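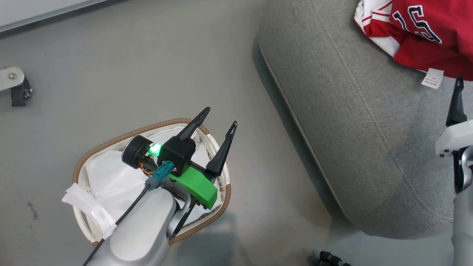

I have been putting off writing up the gripper fault, mainly because I was a bit cross with myself about it, but it's Sun 4 February, it's raining sideways in Hencombe and I've run out of other jobs. The short version is that the arm stopped letting go of things. It would pick up a piece of washing quite nicely, carry it over the basket with the tan rim, and then simply hang on to it. All the while the green light on the front of the gripper block went on glowing as cheerfully as you like, and I'm afraid I trusted that light for far too long. It only means the power is on! I knew that, too, as I'd written it on the inside cover of my own notebook back in July.

So I did what I always do, and blamed the software. I went through the log line by line (179 open commands, 36 of them with no answer from the motor) and spent two evenings moving bits of code about and feeling terribly clever. On the third evening I made a pot of tea, ran the arm slowly out to full stretch and watched the fingers and the log side by side. Every missed command came with the wrist turned well over to one side. The connector was working itself a hair loose each time the cable pulled tight, and dropping back into place on the way home. 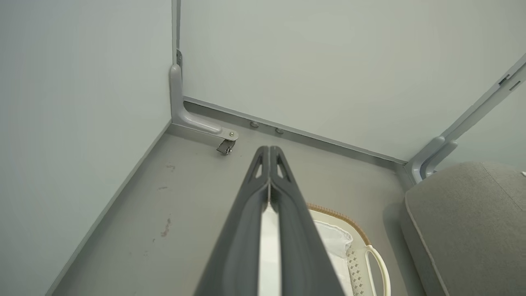
Could it have hurt anyone? It could have given somebody a nasty pinch, yes, if they'd reached in to tug the cloth free just as the contact came back and the fingers moved.

I had done precisely that on the first evening, more than once, and I went a little cold when I thought about it afterwards. The rule here now is that the power goes off at the wall before any hand goes near the fingers – even for a sock.

As for the repair, I've given the cable more slack at the wrist and ordered a latching connector from Luvport, who say it should be here by the end of the week. I've also changed the program so that an unanswered command stops the whole arm and sounds a buzzer. It's a horrible noise and it made me spill the tea, but I'm keeping it.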